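I've been meaning to write up the clutter question since June, when Emmanuel Muriithi asked me over lunch whether our grasping policy really looks for the battery or just for anything dark on a pale table. I laughed, and then I went back to my desk and couldn't stop thinking about it! So we collected 300 new demonstrations with small things left lying nearby (cables were his idea, and a mean one), and retrained from the same starting point.

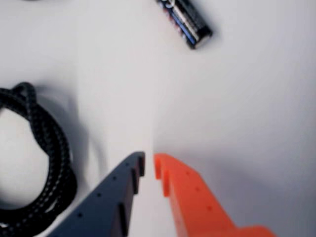 Edvin Sæther wrote in to say that mixing clutter into every episode hides the effect, and that he'd keep a clean set apart and vary the ratio. He's right, of course, and I had half done it already, in my usual muddled way.

We ended up with 3 mixes, each tried from the same 13 starting positions. The half-and-half mix did best, and I was so pleased I went and made a second pot of coffee. The all-clutter one was slower to commit and tended to hover, which I still can't explain, though I suspect the wrist view matters more than I'd been giving it credit for.
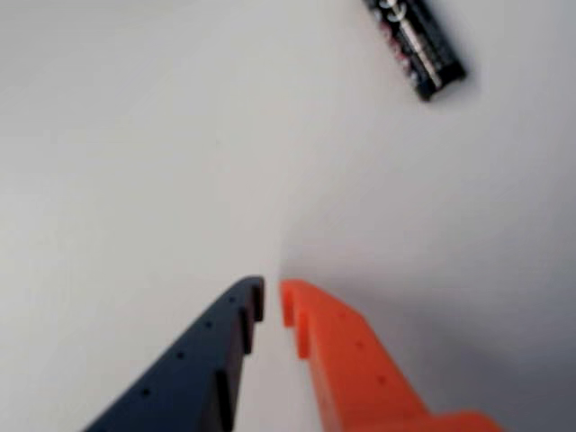 Battery on its own, gripper still short of it.

Next I want to try the same mixes with the Povent fingers, if I can ever find the screws.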